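Brilluvetti Extends Stedela Floor Coating Line to Light Industrial Workshops

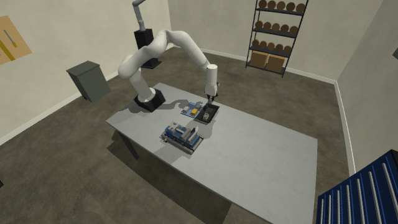
2022-12-13 - Brilluvetti, a maker of water-based floor coatings, today announced Stedela 4, a two-component epoxy coating for concrete floors in small workshops, repair shops and storage rooms. The product will be sold through the company's existing dealers and through Després, its distribution partner for the northern region.

Stedela 4 replaces Stedela 3 in the professional range. The resin base is unchanged. The hardener has been reformulated to give a longer working time after mixing, and the pigment paste is now added at the factory in all standard colors. Installers no longer need to tint on site, except for special orders.

The coating is intended for indoor concrete slabs that carry foot traffic, hand carts and light wheeled equipment. It is not intended for outdoor slabs, for floors that carry forklifts with hard plastic wheels, or for slabs without a working moisture barrier. For those floors, Brilluvetti continues to supply its solvent-free heavy duty range.

Application

The slab must be at least 28 days old, clean, and free of curing compounds. Existing paint should be removed by grinding or shot blasting. Acid etching is no longer accepted as a surface preparation method under the product warranty. Cracks and joints should be filled before the first coat with Nultance, a low-shrink repair mortar that Brilluvetti introduced in May.

Stedela 4 is applied in two coats with a short-nap roller. The first coat may be thinned with clean water, up to the limit given on the data sheet. The second coat is applied unthinned. A fine mineral grit can be broadcast into the second coat where a higher slip resistance is required, such as near wash stations and entry doors.

The kit is supplied as two containers in a fixed ratio. Partial mixing is not recommended. Once the components have been combined, the material should be poured out onto the floor in a ribbon and spread at once, as heat builds up faster in the bucket than in a thin layer.

Rooms should be ventilated during application and curing, but direct drafts across the wet film should be avoided. Forced-air heaters that burn propane or kerosene should not be used. Their exhaust adds water vapor and carbon dioxide to the air and can leave a dull or sticky surface.

Testing

Before release, the coating was applied to 51 test slabs at the company's laboratory. The slabs were prepared with different grades of concrete and different grinding profiles. Each was tested for adhesion, abrasion, and resistance to common shop fluids, including motor oil, brake fluid, coolant and diluted cleaning agents.

Abrasion testing was stopped for inspection at 800 cycles and again at 900 cycles. No slab with the standard two-coat build showed bare concrete at either inspection. Slabs given a single coat were tested for reference only, and a single coat is not an approved system.

Brake fluid left a light stain on the pale colors when it was not wiped up the same day. The stain did not affect adhesion or hardness. Customers who expect frequent brake fluid spills are advised to choose one of the darker colors.

Colors and finish

The standard range consists of light gray, slate, sand and olive brown. All four are available in a satin finish. A matte finish is available in slate and olive brown only. Gloss has been dropped from the range due to low demand, and remaining stock of Stedela 3 in gloss will be sold until it runs out.

Small differences in shade between batches are possible. Material for one room should be ordered together and the batch numbers checked before mixing.

Availability

Orders are open now to dealers and registered installers. Després will hold stock of light gray and slate - the other two colors will ship from the Brilluvetti plant and carry a longer lead time. Hardener from Stedela 3 kits must not be combined with Stedela 4 resin.

Technical data sheets, safety data sheets and color cards can be requested from the Brilluvetti sales office or from any authorized dealer. The installer manual has been revised to cover the new hardener and replaces all earlier editions.

About Brilluvetti

Brilluvetti develops and manufactures floor coatings, primers and concrete repair products for commercial and light industrial buildings. Its products are sold under the Stedela and Nultance names.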